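Sasside asks Zalledov to reopen border crossing as trucks pile up

By Mwanaisha Makokha
Mar 3, 2018
11 comments | 150 shares

Sasside's foreign minister has asked neighboring Zalledov to reopen the Okoth crossing, shut since January in a row over transit fees. No answer yet. Zalledov's government says the closure is "a technical matter" and blames Sasside for walking out of talks. 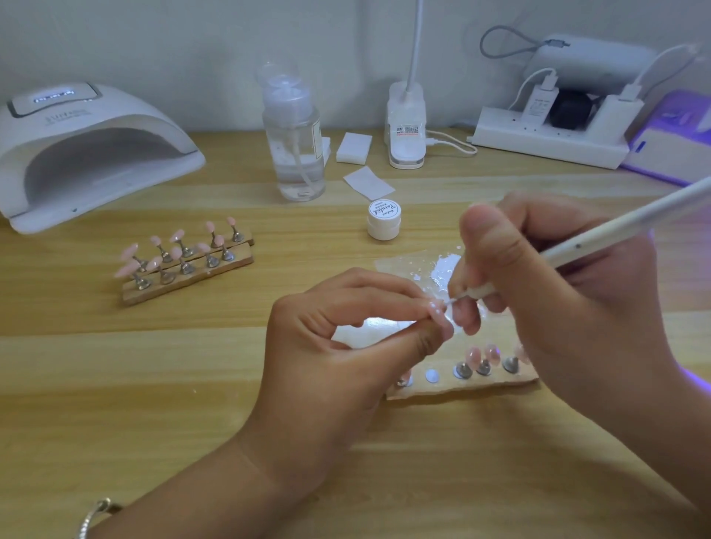
Almost 2,000 trucks are stuck on the Sasside side, according to the haulers' union. Drivers sleeping in cabs, food running low in the lay-bys. A smaller group, 887 people, crossed on foot last week with permits issued by both sides — mostly families and seasonal workers.

Josphat Mohamedi, who speaks for the ministry, told reporters the goverment would not pay the new fee "under pressure" but was ready to meet anywhere. Fustenley has offered to host. Its president spoke to both leaders by phone, his office said, and wants a first round before the end of the month.

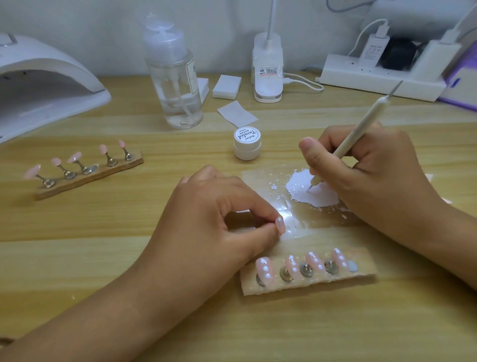
Zalledov has not said if it will go. Its trade minister called the Fustenley offer "interesting" and left without taking questions. Opposition parties in Sasside want a vote in parliament before any deal is signed — the ruling party says thats too slow.

More on this as we get it.

Contact the newsroom | Copyright 2018 | Back to top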